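The sleeve that ate my Saturday
Posted 20/10/2018

Filed under: robots, faults, small victories

If you read my August posts you know I've been spending every free hour on the two-handed robot at Bronwood, and that the hands are the part I can't stop talking about. Four fingers and a thumb on each one, little metal links, rubbery black tips. I love them! So it's with real affection that I tell you how the right one let go of things for most of a day and had me chasing the wrong cause the whole time.

The job we've been working on is the shoe rack. Pick up a slide, put it on a shelf, go back for the next. Nothing glamorous, but slides are wonderful test objects. They're soft, they're open at the toe, they tip over if you look at them wrong, and a grip that works on the heel is useless at the strap. We'd run 100 picks the week before and I was feeling very good about life.

Then on the first run after the new software build, the hand went out over the carpet, the fingers started to curl, and everything stopped. The log said "finger 3 position error." No bang, no grinding. The hand just hung there. 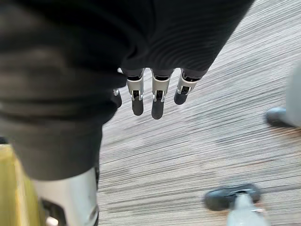 Fingers over the carpet, nothing in them.

I cleared the fault and ran it again. Same thing, same finger. Third time it got through a whole pick and dropped the slide halfway to the shelf, which was worse, because now I had an intermittent fault, and those are the ones that eat your weekend.

What I blamed first

The build, obviously. It was new, I'd changed the closing speed in it, and the timing fit perfectly. I rolled back to the old one (20 minutes, plus a sandwich) and ran the rack job again. Two clean picks, and I was already writing the smug message to the group chat when finger 3 quit on the next one.

So then I blamed the motor. I had the hand open and close in free air with the arm parked, 100 cycles, and watched the current on every finger. Beautiful flat lines. I could have framed them. A tired motor doesn't behave like that, and neither does a bad cable, or at least no bad cable I've met.

By then I'd moved over to the rack again and was just sitting on the floor next to it, thinking. It's a nice spot to think, with the armchair right there, though I never remember to use the armchair.

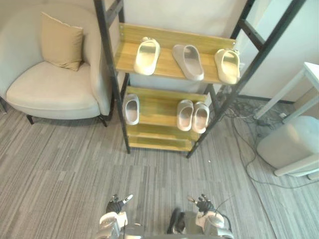 What was really going on

The clue was in the arm, and I'd walked straight past it. The free-air test was clean because the arm was parked. The faults only came when the arm was reaching low. I pulled up the log from the bad runs and lined up the elbow angle with the finger error, and there it was, plain as anything: every single stop was on a long downward reach.

And what changes on a long downward reach? The sleeve! We run ribbed covers over the arms to keep lint and fingers (ours) out of the joints. I'd put a fresh one on the right side earlier in the week. When the arm stretched out and pointed down, the slack in the cover worked its way toward the hand, bunched up over the knuckles, and one fold got in behind the base of finger 3. The finger would push against the cloth, fall behind where the controller thought it ought to be, and the controller did exactly what I'd asked it to do. It stopped.

I moved over to the wooden floor where the light is better and held the hand pointing down to see how much room there was between the cover and the knuckles.

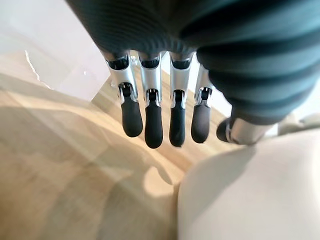
Fingers and thumb hanging open over the wood floor.

Not much! The edge of the cover comes right down to the tops of the fingers, and it only takes one fat fold to cause trouble. I pushed a fold in by hand, with the power off, then backed away, powered up and asked for a slow close. Error at count 490. The morning's faults had all been in the same neighborhood. I did a small dance.

The bit that scared me a little

A stopped finger is annoying. What bothered me afterward was the run where it didn't stop and dropped the slide instead. On that one the finger was fighting the cloth but staying just inside the error limit, so the hand reported a good grip when it had three fingers' worth of one. With a slide, who cares, it lands on carpet. With a mug, or anything over somebody's foot, I'd care a lot. So the position check alone isn't enough, and I've now added a second check that compares finger current with what that finger drew on the last good close. If one of them is working much harder than it used to, the arm holds still and complains before it lifts anything.

I also wrote "POWER OFF BEFORE YOU TOUCH THE SLEEVE" on tape and stuck it where I'd see it, because around lunchtime I caught myself reaching for a fold with the arm still live. Stupid, and I know better.
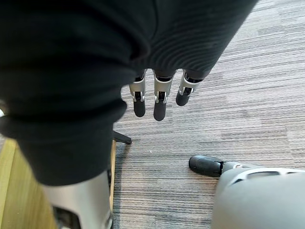 The fix for the sleeve took far less time than finding the fault. I took the cover off, shortened it, and put a snug band above the wrist so the slack stays up by the elbow where it can't hurt anything. I also looked hard at how the cloth hangs when the arm is low, and it's a good lesson in what fabric wants to do: the lower side gathers into a thick roll, while up by the fingers the ribs lie in tidy lines and the tops of the fingers vanish right into the folds. Once you've seen that you can't unsee it, and I've started checking for it before every run, on both arms.

Still on my list: try the stretchier cover that came in the Imari box, repeat the low reaches with the arm twisted the other way, and ask the folks at Flondenano whether their hands have ever done this (I bet they have). If you run covers on your own arms and you've found a band that doesn't creep, please leave a comment. Mine has already slid a little, and I'd like to get back to the shoes.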